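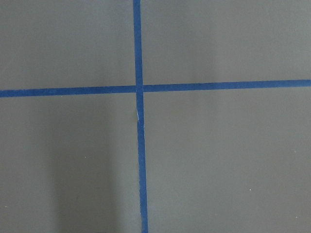 Returns and Repack, Zelus (Panitar site)

I've been promoted to tape. Fifteen years of checking returned crockery by hand, and my main tool is now a roll of blue masking tape and a strong opinion about right angles.

The arm needs squares. Squares tell us where to put things so it can practise picking them up, and somebody has to lay them out, so on Monday it was me and Rodica Tudose on our knees like kids playing hopscotch. Rodica's lines are better than mine. She used to hang wallpaper and won't let it go.

Then you do the plates. You set one in a square, let the arm have its go, move it to the next square and write it down. The target is 200 goes a shift — we got to 123 — and by smoko I was dreaming in white china.
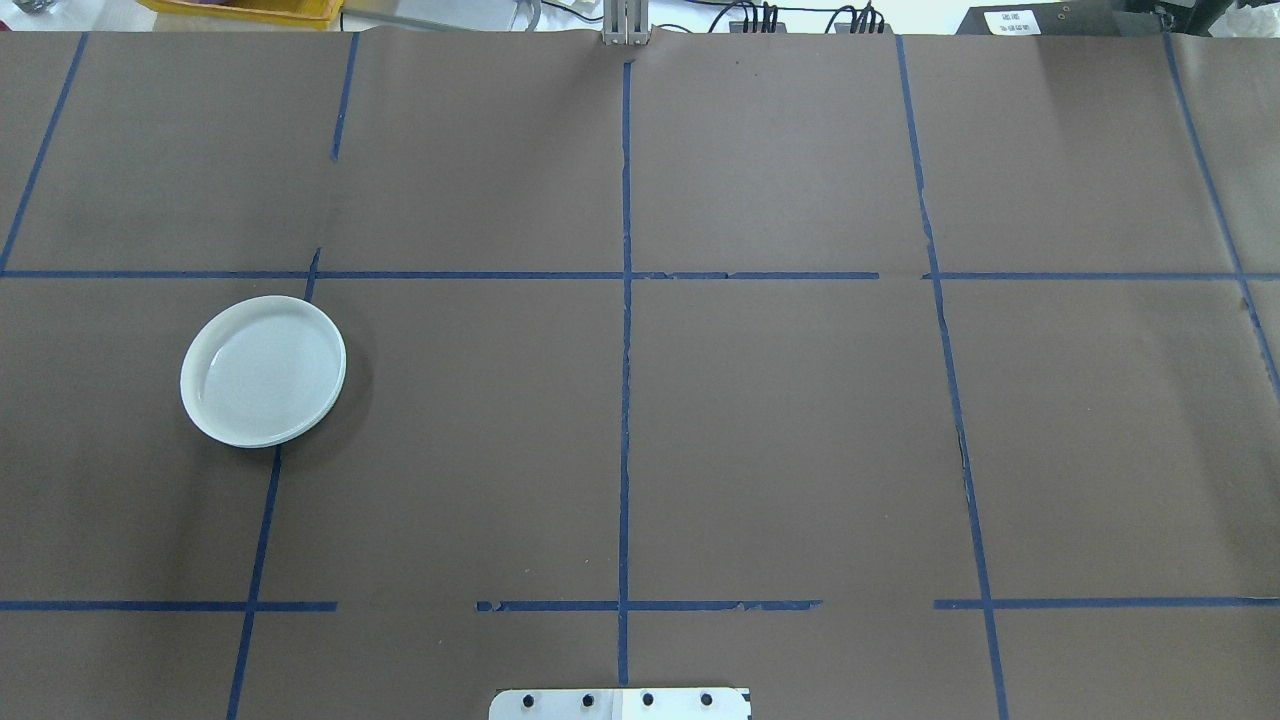

The job isn't harder, I'll give it that. My wrists have stopped aching for the first time since July. What's gone is the yakking. On the old bench there were four of us across from each other and you'd hear the whole of Relu Bălan's divorce before lunch. Now it's one person per arm, and the arm has never been married.

Management says no one's losing hours. Viorica asked for that in writing and she's still asking. Meanwhile I've put in for more tape.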